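**Press release: for use from Saturday**

Gronis, the tenants' and small traders' group, has today asked Ganance to show its working before it puts up storage charges at the Grasix units.

Ganance says the new rates, due in 2027, reflect "improved shared facilities". We have read the notice twice and can't find one improvement named in it.

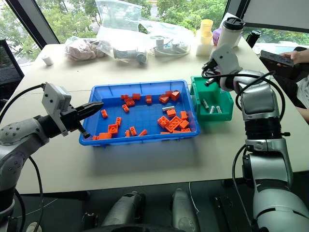
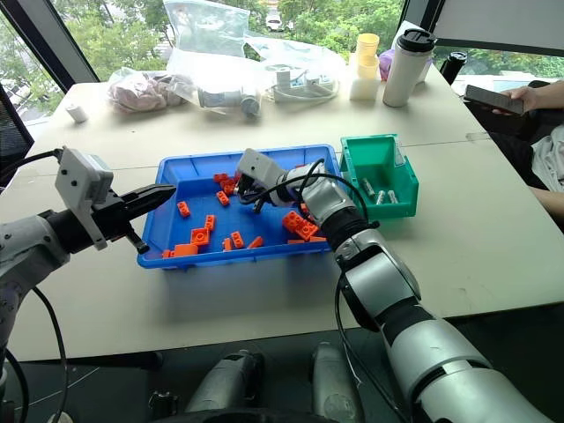
## What traders are being asked to pay

A standard unit now costs £900 a year. Under the plan it would cost £1,296, with the same floor space, the same opening hours and the same two loading bays. The notice calls this "a modest adjustment". Most of our members would call it a rise of 44 per cent.

Ganance also promises a "loyalty reward" for anyone who signs early. The small print limits it to the first month and ties the trader in for the full year. We would like to know who is being loyal to whom.

## What the landlord says

The firm points to a review carried out by its adviser, Ó Néill, which is said to support the increase. We asked for a copy in September and were sent a one-page summary with no prices from other sites in it.

Vija Strazds, speaking for Gronis, said: "If the review is as clear as they claim, they can publish it. I've been told costs are up, and perhaps they are, but I haven't seen a single bill."

## What we want

- The full Ó Néill review, with its figures
- A list of the improvements, and when each was finished
- No new contracts until traders have had time to read both

Gronis has advised members not to sign early. Ganance has been sent this statement and invited to reply.

**Press contact:** Vija Strazds, Gronis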